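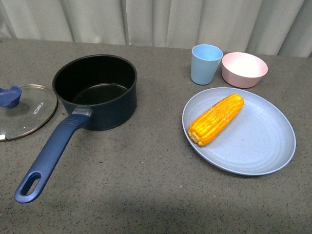

3.2 Household fuel and water use during meal preparation

The second part of the survey dealt with small meals cooked at home by people living alone or in pairs. Earlier work in the Asholm district had treated cooking as a single item in the household energy budget, and had taken its figures from appliance ratings. That approach hides a good deal of variation. Two households with the same hob and the same income may differ widely in the amount of water they heat, the size of pan they choose and the use they make of a lid.

Respondents were recruited through the Narari and Brandes housing associations. Of the 162 households approached, 83 returned a complete cooking diary. The diary covered the main meal of the day and asked for the food prepared, the type of vessel, whether it was covered, and the time at which the heat was turned on and off. Diaries received after June 30, 2023 were not included. Meter readings were taken separately by the associations and matched to the diaries by household number only.

Vegetables boiled in water made up the largest group of entries. Potatoes were the most common, followed by carrots, green beans and corn on the cob. The last of these raises a practical difficulty for any estimate based on weight. A whole ear is long in relation to its mass, and the cook must either fill a wide pan, cut the ear, or leave part of it above the water. Respondents in Narari tended to fill the pan. Those in Brandes more often wrote that they used a small amount of water and turned the food once during cooking.

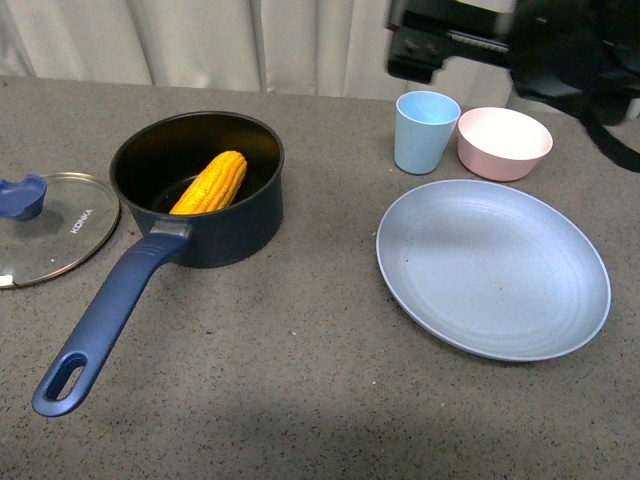

Figure 2. Ear of corn in a long-handled saucepan, with the glass lid placed beside it.

Use of the lid was reported less consistently than we had expected. In 56 diaries the relevant column was filled in for every meal; in the others it was left blank at least once. We have treated blank entries as missing and have not assumed that the pan was uncovered. Several respondents noted that they removed the lid part of the way through to prevent boiling over, and the form gave them no means of recording when this was done. A revised form, tested in Plillum in July, provides a separate line for it.

Cooking times were rounded by most respondents to the nearest five minutes. For meals lasting less than 10 minutes this rounding is large compared with the quantity being measured, and such meals have been left out of the comparison of fuel use in Section 3.3. They are kept in the totals for water, where the length of cooking has no bearing on the result.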